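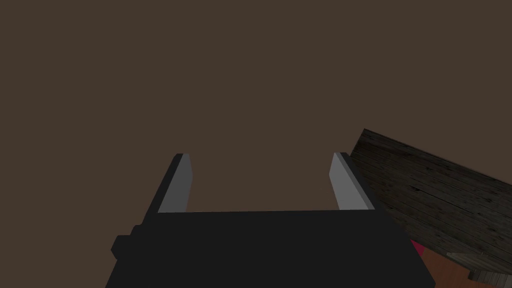 Offener Greifer in unserer Simulation, von hinten gesehen

Trurnia > Über uns > Wer wir sind und was wir sammeln

Wir bringen Robotern bei, mit Dingen umzugehen, und zwar über Beispiele. Sehr viele Beispiele! Trurnia ist ein kleines Unternehmen in Trakau mit 16 festen Leuten, einer viel zu lauten Kaffeemaschine und einem Rechnerraum, der im Winter das halbe Stockwerk mitheizt. Angefangen haben wir zu zweit in einer Dachwohnung, mit der Frage, wie viele Vorführungen ein Lernsystem braucht, bis es einen Gegenstand sauber greift und wieder abstellt. Eine endgültige Antwort haben wir bis heute nicht, aber wir wissen inzwischen ziemlich genau, was eine gute Vorführung von einer schlechten unterscheidet.

Was wir machen

Unser größtes Vorhaben heißt Ormsby. Ormsby ist eine Sammlung von Aufgaben in simulierten Wohnräumen: etwas hochheben, weglegen, umdrehen, in ein Fach schieben, an einem Hindernis vorbeiführen. Eine Person steuert den Roboter mit zwei Handgriffen, und wir zeichnen Gelenkstellungen, Greiferöffnung und die Bilder aller virtuellen Kameras auf, auch die aus der Sicht des Greifers. Jeder Durchgang wird danach angesehen, mit einem kurzen Satz beschriftet und entweder aufgenommen oder zurückgestellt. Die zurückgestellten heben wir übrigens auf. Ein misslungener Griff kann für ein Lernsystem genauso lehrreich sein, wenn er ordentlich als solcher gekennzeichnet ist.

Derzeit umfasst Ormsby 1745 geprüfte Durchgänge. Das klingt im Vergleich mit den ganz großen Sammlungen bescheiden, und das ist es auch. Dafür hat jeden davon ein Mensch von Anfang bis Ende angeschaut, und darauf sind wir ein bisschen stolz.

Unsere Räume

Wer bei uns zum ersten Mal in die Simulation schaut, wundert sich meistens über die Einrichtung. Wir mögen es bunt und etwas durcheinander! In einem unserer Zimmer steht eine Tafel auf einer Staffelei, an der Wand hängt van Goghs »Sternennacht«, und auf dem Holztisch liegt ein rot-grau gemusterter Spielzeugfisch zwischen einer schwarzen Vase, einem grauen Tablett und einer türkisfarbenen Karte. Vieles davon hat mit der jeweiligen Aufgabe gar nichts zu tun. Das System soll lernen, den richtigen Gegenstand zu finden, auch wenn drumherum allerhand anderes liegt, und dabei hilft ein kahler Labortisch wenig.
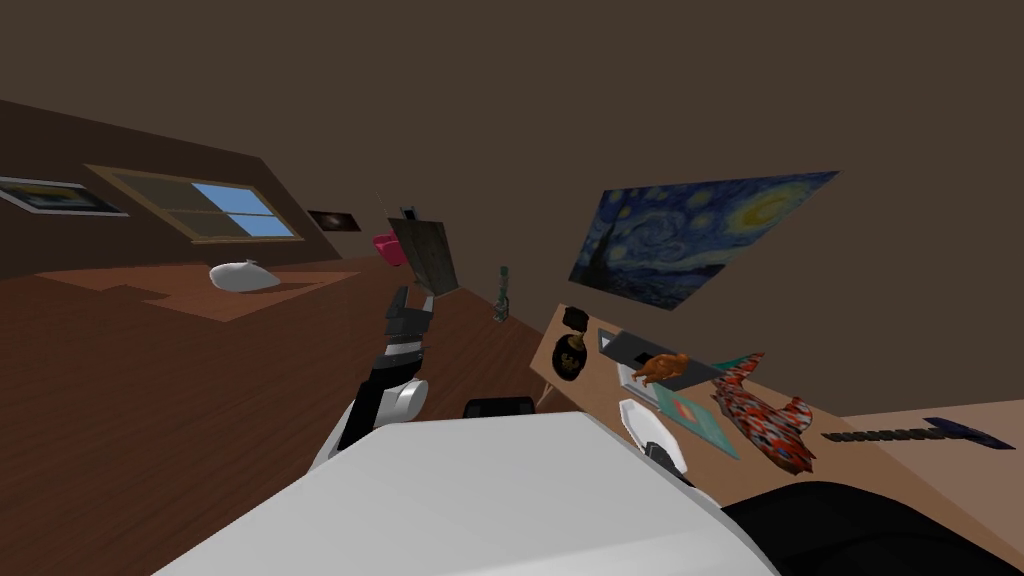 Zwischen den Durchgängen werden Gegenstände verschoben, gedreht oder ausgetauscht, ebenso Oberflächen und Licht. Einen Teil davon würfelt die Software aus, den Rest legen wir von Hand fest. Gerade die festgelegten Anordnungen machen Arbeit (und Spaß), denn sie sollen knifflig sein, ohne unmöglich zu werden. Ein flacher Gegenstand dicht an der Tischkante etwa bringt selbst geübte Leute ins Schwitzen. Auch der Blickwinkel wechselt: Manche Kameras bewegen sich mit dem Roboter mit, und dann kippt das ganze Zimmer ordentlich zur Seite. Für Menschen ist das gewöhnungsbedürftig. Nach ein paar Stunden am Steuerplatz denkt man allerdings kaum noch darüber nach.

Wer die Beispiele macht

Am Steuerplatz sitzen bei uns Leute mit sehr verschiedenen Berufen im Rücken: Uhrmacherei, Physiotherapie, Spieleentwicklung, Gärtnerei. Eine Schicht dauert bis zu 35 Minuten, danach ist Pause, ohne Ausnahme. Müde Hände greifen anders als wache, und das sieht man den Daten später an.

Neue Kolleginnen und Kollegen üben erst einmal ohne Aufzeichnung, so lange sie möchten. Einen vorgeschriebenen Stil gibt es nicht. Die eine nähert sich von oben, der andere lieber schräg von der Seite, und beides ist willkommen. Wir bitten nur darum, unterwegs nicht unnötig zu zögern und den Gegenstand am Ende wirklich loszulassen, bevor der Arm zurückfährt. Klingt selbstverständlich, wird aber erstaunlich oft vergessen!

Zusammenarbeit mit Potovach

Seit letztem Juli arbeiten wir mit der Werkstatt Potovach zusammen. Dort wird ausprobiert, wie viel von dem, was ein System in unseren simulierten Zimmern gelernt hat, an einem echten Tisch noch taugt. Die Rückmeldungen sind Gold wert. Mal stimmt die Reibung nicht, mal ist ein Gegenstand bei uns schwerer, als er aussieht, und dann ändern wir die Simulation und nehmen die betroffenen Aufgaben neu auf.

Mitmachen und vorbeikommen

Wir suchen regelmäßig Menschen für den Steuerplatz, gern auch in Teilzeit. Vorkenntnisse in Robotik sind nicht nötig, Geduld schon eher. Schulklassen und Studierende dürfen uns nachmittags ab 14 Uhr besuchen und selbst ans Steuer. Schreibt uns einfach über das Kontaktformular, mit ein paar Zeilen dazu, was euch interessiert und wie viele ihr seid.

Kategorien: Über Trurnia, Simulation, Lernen durch Vorführen, Ormsby

Kontakt | Impressum | © Trurnia, Trakau | Nach oben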